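Reading time: 4 minutes

Subject: Re: Gripper budget, one good one or several cheap ones?
Date: 23 June 2022

Fitzgerald Brannigan wrote:

> Hello all,
>
> We're trying to get a small data collection setup going before the end of the year and I have been told to put a figure on it, which I'm dreading. The choice as I see it is between a proper arm with a gripper on the end (the Halvorsen rep is very keen, as you'd imagine) or a few of the hand-held grippers with a camera on top, and leave the arm until later. My boss likes the arm because visitors can look at it. I quite like it too, for the same reason.
>
> What did other people spend, and what did you forget to put on the list? I'd rather hear the embarrassing bits now than in December.
>
> Fitzgerald

Hi Fitzgerald, hi everyone,

Oh, I can do embarrassing bits! We went through all this last year and I'm still finding receipts.

We went hand-held first and I'd do the same again. Ours are the Guvico ones, and we bought 5 of them for 1,840 pounds the lot, cameras not included. The quote did say "cameras not included", in fairness, in the sort of grey type you read after you've signed. So that's my first tip, get them to write down what's in the box, line by line, and ask about the mounting plates and the cables too (we had the wrong cables for a fortnight and everyone was very grumpy).

Then there are the pads. I put nothing at all in the budget for pads. The edges go fuzzy with use and you start wondering whether a bad grasp is the person or the pad, so now we swap them on a schedule and I keep a line in the spreadsheet for it. Grestivier do a sheet material you can cut yourself, and we've got on well with that, though somebody has to do the cutting and somebody has to drill the holes, and that somebody is usually me. Do buy a decent punch or a small drill. I borrowed one for months and it caused Bad Feeling.

Storage was the other thing I got badly wrong. I'd planned for 1,000 recordings in the first round and priced the drives for exactly that, with no second copy. Please don't do that. Double whatever you first think of, and then have a chat with whoever runs your network before you start pushing it all across in the middle of the afternoon.

Objects! Put a real number against objects. I gave us 100 pounds, thinking we'd bring things from home, and people did, but then they wanted them back. A mix of hard and soft is what you want, trays and tubs and so on for the easy end, and plush toys for the awkward end, where the pads press into the fur and you can't be sure what you've got hold of. Pet toys are good value. Buy two of anything you like the look of, as shops stop stocking them the moment you depend on them.

And tables. We looked at a Zetness workbench with all the rails and sockets, and it was lovely, and we didn't buy it. A plain wooden table has done us very well for this kind of work. 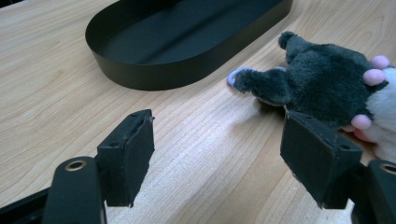
Should we order the arm at the same time, to save going through purchasing twice?

I'd hold off until you've got your first round of recordings and know what reach and grip width you need. We got two quotes for an arm early on and both were for the wrong size, going by what we know now. Put it down as a separate line for next year with a range beside it, and then your boss can still see it on the page. Ask Halvorsen how long the quote stays good, too, and whether training is in the price or on top.

A few smaller things while I'm at it. Lamps: we bought two cheap ones and replaced both. Spare screws: get a whole box, they roll under things. People's time: I left this out altogether, and it was easily the biggest cost of the lot. If you've got someone recording all morning they'll need the afternoon off it, their wrists get tired, so plan for two people sharing if you can.

I'm happy to send you my spreadsheet if you can forgive the colours. It has a tab called "oops" which is probably the one you want. Drop me a line off list and I'll dig it out, and if anyone else has found a nicer pad material please shout, as I've got an order to put in and I haven't pressed the button yet.

All the best with the form filling!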